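Noise when moving channel faders on an older small mixer

Posted in Audio Repair, Sep 8, 2019

gaete_bench
I have a small mixer that was stored in an unheated garage from December on. Channels 1 and 2 are fine. Channel 3 crackles whenever the fader moves, and the signal drops out completely near the bottom of the travel. The noise is the same on headphones and on the main outputs, and swapping cables and inputs makes no difference. Is cleaning worth trying, or should I go straight to replacing the fader? I have contact cleaner, but the can says nothing about faders.

Prositz
Clean first. A crackle that follows the movement of the knob is nearly always dirt or dried grease on the resistive track.

Unplug the mixer and pull the knobs straight up. Use a cleaner made for faders – one that leaves a thin lubricant behind. Plain contact cleaner strips the grease and the fader will feel scratchy within weeks. Put a short burst into each end of the slot, run the fader over its full travel 30 or 40 times, and leave it to dry overnight.
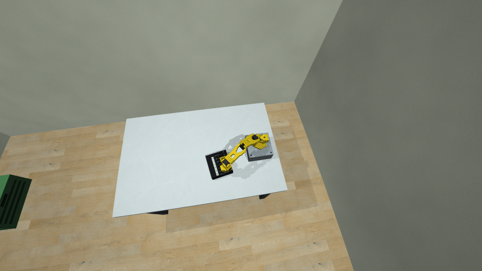
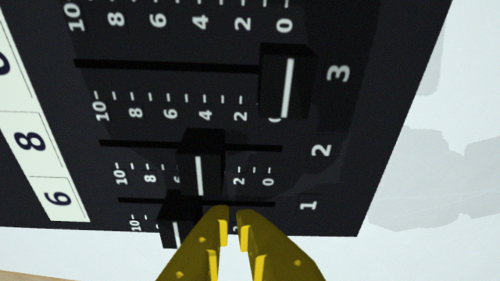
Slider knobs and slots up close in the second one, with number 3 at the zero end.

If the dropout is still there after two rounds, the track is worn. Measure it with a meter between the wiper and one end. The reading should change smoothly, with no jumps to open circuit. Check the solder joints before you order a part. I had a Burcombe mixer with the same symptom and it was a cracked joint on one fader leg.

hadau
just replace it, they are cheap. mine was 9 dollars with shipping

Prositz
Price is fine, but match the taper and the travel length as well as the resistance. A linear part in place of an audio taper will fit and pass signal, but most of the level change ends up bunched at the bottom of the travel.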